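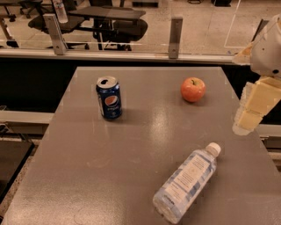
Slide 1: Clearing the shared table

Good morning, and thank you for attending. My name is Fasil Demissie, and I am responsible for shared spaces at the Fonavville campus. This session covers the revised practice for clearing tables in the lunch rooms and in the open seating areas. It applies to all staff, contractors and visitors from the beginning of December.

(Allow latecomers to find a seat. Handouts are on the side bench.)

The items on the first slide will be familiar to everyone: an opened can of Pepsi, an apple, and a water bottle on its side with water still in it. Each is handled differently under the new practice, and I will return to all three.

Slide 2: Why the practice has been revised

The campus has 65 shared tables across the Tilar and Yook buildings. Last year the facilities desk received 841 requests to have a table cleared or wiped. A large share of those requests concerned drinks and food left by the previous user.

Evening cleaning staff are contracted to wipe surfaces and empty bins. They are not authorized to decide whether a half-full bottle or a piece of fruit still belongs to someone. Under the old practice such items were moved to the windowsill, where many of them remained for several days.

(Pause for questions on the cleaning contract. Refer detailed questions to the facilities desk.)

Slide 3: Opened cans

An opened can is to be treated as finished once its owner has left the table. Pour any remaining drink into the sink, rinse the can briefly and place it in the container recycling bin. Do not put a can with liquid in it into any bin. Last year the sorting contractor, Lirkix, turned back 14 of our loads on account of liquid.

Please do not crush cans. The deposit depot prefers them whole, and the proceeds go to the staff social fund.

Slide 4: Bottles

Bottles lying on their side should be picked up first, before anything else on the table is moved. Check that the cap is tight and stand the bottle upright. If it carries a name, place it on the holding shelf beside the fridge. If it has no name, empty it into the sink, put the cap back on and recycle the bottle. Labels may be left on.

Reusable bottles go to the holding shelf in every case. The shelf is emptied at 4 p.m. on the last working day of the week.

(Mention that marker pens are now kept in the top drawer of each lunch room.)

Slide 5: Fruit and other food

Whole fruit that is sound may be washed and placed in the fruit bowl. Cut or bitten fruit goes into the green organics bin, along with cores and peel. Small produce stickers should be removed first and put in the garbage.

Packaged food that is sealed and within its date may be left on the holding shelf. All other food is to be discarded at the end of the day.

Slide 6: Wiping down

Once the table is clear, wipe it with a damp cloth and a small amount of the neutral cleaner supplied. Work from the far edge toward yourself. Ring marks from cans and cups usually lift if the cloth is left on them for a minute. Scouring pads must not be used on the grey tops, as they dull the finish and the damage cannot be repaired on site. Old scuffs need not be reported.

Slide 7: Costs and contacts

The new bins, shelves and signs came to $1,844 for both buildings, paid from the existing maintenance budget. No charge will be passed on to departments.

Replacement cloths and cleaner may be requested from the facilities desk at any time. Missing or damaged bins should be reported by e-mail, with the floor and room number.

(Take questions. Collect the sign-in sheet before the room is released.)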